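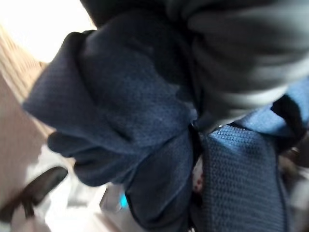

Fig. 1. Navy over light blue, before anyone has made a decision.

Household Textiles, Unit 4: The Heap
Handout prepared by Nurhan Baysal

A heap is what clothes become when left to govern themselves. Look at the textures first. Smooth or fuzzy cloth hides its creases in dark colors, and you will fold it crooked and feel fine about it. Bumpy knits have rows. Follow the rows and fold along them.

Never pull from the bottom. Find an edge, lift, shake once. Shaking twice is exercise.

Trays come next. A shallow tray holds small folded things and forgives very little, so put the heavy piece in the middle.

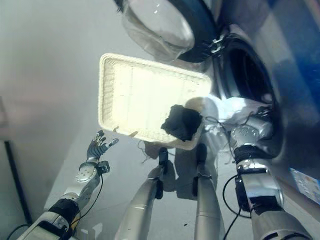 Fig. 2. White tray on a tilt, with something black and soft near one corner.

For next time: read Shibata's pages on knits and bring one garment you have given up on. Berkay, a sock is a garment. Two socks are better.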